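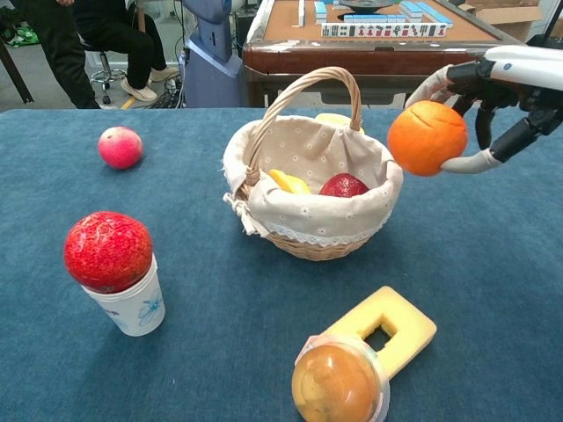

Birdie Crenshaw fragt nach meinem letzten Eintrag, warum ich die Fingerpads tausche, bevor sie reißen. Bei ihr laufen sie bis zum Bruch, und der Greifer hält trotzdem.

Halten tut er, das bestreite ich nicht. Mich stört der Weg dorthin. Ein Pad, das an der Wurzel weich wird, legt sich anders um eine Orange als ein neues. Der Griff schließt weiter, der Motorstrom steigt, und in den Logs sieht alles nach einem schlecht eingestellten Sollwert aus. Im Juni habe ich zwei Abende lang Parameter gedreht, bis ich die Pads von Hand verglichen habe. Seitdem führe ich eine Liste.

Stand 22. März 2026: 1684 Griffe mit dem aktuellen Satz, davon 166 am Obstkorb. Der Korb beansprucht die Pads stärker als die freie Tischfläche. Der Henkel zwingt den Arm zu einer schrägen Anfahrt, und das Stofffutter mit der Spitzenborte gibt nach, wenn die Fingerspitze es streift. Ich fahre deshalb zuerst über den Korbrand und senke erst dann ab. Das kostet Zeit, schont aber die Kanten.

## Padwechsel

1. Arm in Serviceposition, Antrieb stromlos, Kabel entlasten.
2. Pads paarweise lösen. Nie nur eines tauschen, sonst läuft die Mitte weg.
3. Aufnahmen trocken auswischen. Kein Alkohol auf den weißen Teilen, die werden davon stumpf.
4. Neue Pads einsetzen, Schrauben über Kreuz anziehen.
5. Nullpunkt neu einlernen, Greifer leer schließen, Strom notieren.
6. 16 Probegriffe an der Orange, danach Schrauben nachziehen.

Schritt 6 habe ich anfangs weggelassen. Die Schrauben setzen sich aber nach den ersten Griffen, und ein lockeres Pad verdreht sich genau dann, wenn die Last unten hängt.

## Kalibrierung am Tisch

Das blaue Tuch bleibt liegen. Es ist filzartig und dämpft das Aufsetzen, verschiebt sich allerdings, wenn der Arm zu tief fährt. Nach jedem Wechsel taste ich die Tischhöhe deshalb neu an, und zwar auf dem Tuch. Bradley Holroyd misst auf der blanken Platte und rechnet den Stoff heraus - bei mir kam damit nie derselbe Wert zweimal heraus.

Offen ist noch die Greifkraft bei runden Teilen mit rauer Oberfläche. Die große rote Frucht auf dem Pappbecher ist breiter als die Öffnung und sitzt auf dem Rand. Zum Abheben muss der Greifer seitlich zufassen, ohne den Becher mitzunehmen. Dafür lege ich einen eigenen Parametersatz an, mit niedrigerem Startwert und langsamerem Schließen. Die Werte trage ich hier nach, sobald der nächste Padsatz eingefahren ist.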